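Kitchen Skills, handout 2: the island, the orange bowl and what goes where

Right, carrying on from last time. I promised I'd stop going on about drawers and talk about the worktop instead, so get comfortable. A big light bowl like our orange one is awkward to move because you can't see past it, and I still knock mugs over with mine at home (two at Szekeres last December, both somebody else's). Hold it at both sides, lift it just enough to clear the edge, and know where it's going before you pick it up. 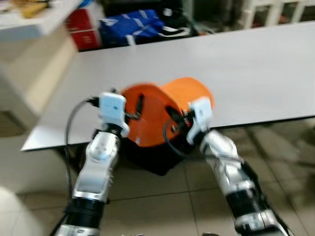
I'd also say move the bowl first and the small stuff second. Most of you did it the other way round in the Skiltby practical and ended up with spoons on the floor! The mat stays put the whole time. Lay your cutlery on it, to the left if you can, and keep the mug over on the right, well away from wherever the bowl is travelling. Snacks live in the basket at the back, and any stray wrappers go in the bin before you start – I do mean before.
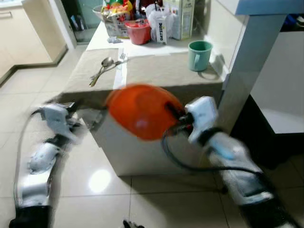 Holding thin plastic

Cheap plastic bowls flex. If you squeeze the wall it bends inwards, and anything inside comes up to meet you. The rim is thicker, so pinch it there, one side in and one side out, and let the base hang. Try it at home with a bit of rice in the bottom.

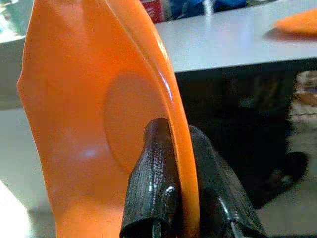

Kinga Szénási
Tutor, Kitchen Skills

For next time, read page 14 of the course booklet and bring a bowl of your own, any colour. We're in room 119 again. Kristóf Borbély has the spare mats if yours has gone missing – ask him nicely.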